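Ticket: Upload page on Clallo shop site drops listings photos, then whole draft
Status: Open – waiting on customer
Component: Seller portal / drafts
Assigned: Bartosz Rutkowska

Opened by customer (Geseck, secondhand kids stuff and shoes)

Drafts vanish. Write up the listing, add photos, hit Save, get the green bar, come back after lunch and the draft is blank. Title gone, price gone, photos gone. Happened on the office desktop and on the laptop. Started in September after the portal got the new look. We have 2,272 live listings and those are fine, it's only drafts. Please don't tell me to clear my cache, did that.

Bartosz, first reply

Thanks. Can you send me:
browser and version on both machines
a draft number that went blank (it's at the end of the web address when the draft is open)
what time you saved it, near as you can
if you had the same draft open in a second tab

Customer

Firefox on the desktop, Chrome on the laptop, both current. Draft ends in 70. Saved 11:40, blank by 1:15. Second tab, maybe? I keep a lot of tabs open. Everybody does.

Bartosz, notes

Pulled the history for that draft. Saved 11:40 with all fields. Saved again 12:52 with everything empty. Same login, different session. So the server did not lose it, something sent an empty save over the top.

12:52 session is the laptop. Draft was open there from the morning, idle. Session timed out, page reloaded itself to get a new token, form came back empty, autosave fired before the fields filled in. That's my guess. Not proved yet.

Tried it on the test shop (Pasurora):
Open draft on machine A, open same draft on machine B. Save on A. Leave B alone till the login expires. B reloads. Watched the autosave go out with blank title, blank price, empty photo list. Draft gone on A too after refresh. Got it on the first try, then not on the second, then again on the third. Timing thing. Slower connection makes it worse.

With one machine only, login expired the same way, could not get it to happen. Left it going a good while.

Sent to customer

Found a likely cause. Until it's fixed please only have a draft open on one computer at a time, and close the tab when you walk away. I can put back the draft ending in 70 from the 11:40 save. Want me to? Anything you typed after that won't be in it.

Customer

Yes put it back. But also there's a second problem and I don't think it's the same one. Photos on restored drafts come up in the wrong order, and the picture I pick as the cover isn't the cover. I picked the wide one.

Bartosz

Restored. Title, price, category, description all there. Agree the photo order is a seperate bug, splitting it out below. Which files did you add, and in what order? Attach them here at full size please, not screenshots.

Customer

These, wide one was meant to be first. They came back like this:
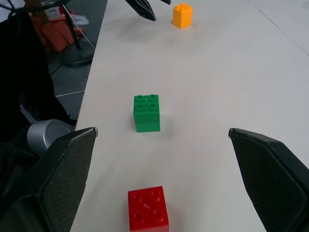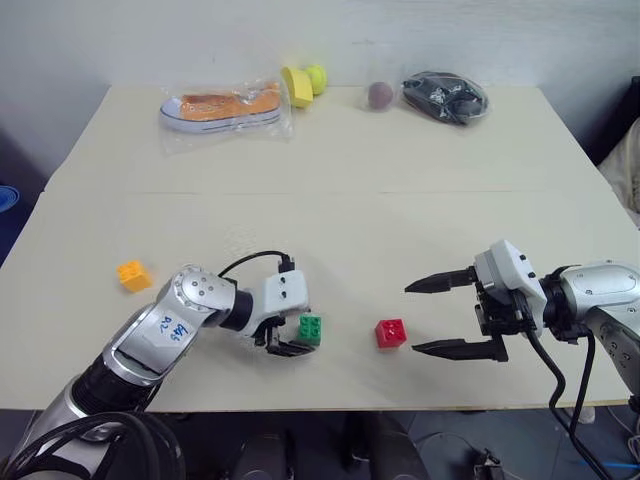
Bartosz

Got both, thanks. Upload record has the two files finishing out of order – the smaller one lands first and the portal numbers them by finish time, ignoring the order you dragged them into. Normal save fixes the numbers afterward, restore skips that step. Fed both into a draft on the test shop, saved, restored, and the closeup with the toy bricks came up as cover in place of the wide one with the orange sneaker in the plastic bag. So it matches what you see. Also checked the thumbnail crop while I was in there, that part's ok. Deleted my test draft after.

Workaround: after a restore, drag any photo to a new spot, drag it back, hit Save. That forces the renumber. Ugly but holds. Checked it in 4 drafts.

Customer

Drag thing worked. Cover is right now. Still nervous about the blank saves, we do most of the listing work across two computers. Any way to turn autosave off?

Bartosz

Not from your side. I can turn it off for your shop from here, but then nothing is kept unless you press Save yourself. Say yes in this ticket and I'll do it. Don't want to flip it on a phone call.

Internal, to Geerts team (they own the form code)

2 bugs, please treat apart.
1. Reload after expired login sends autosave before fields are filled. Overwrites good data. High. Suggest no autosave untill the form has loaded, and server refuses a fully blank save over a non-blank draft.
2. Restore does not renumber photos. Low, workaround above.
Steps for both are in my notes. Test shop login is in the usual spot.

Geerts team

Reproduced 1. Have a patch for the server side check, form side will take longer. Number 2 goes in the next round.

Bartosz

Server check is on the test shop now. Ran the two machine steps again, blank save refused, draft kept. Error message on machine B is just "Save failed" with no reason, asked them to reword it. Waiting on the customer for a yes or no on autosave.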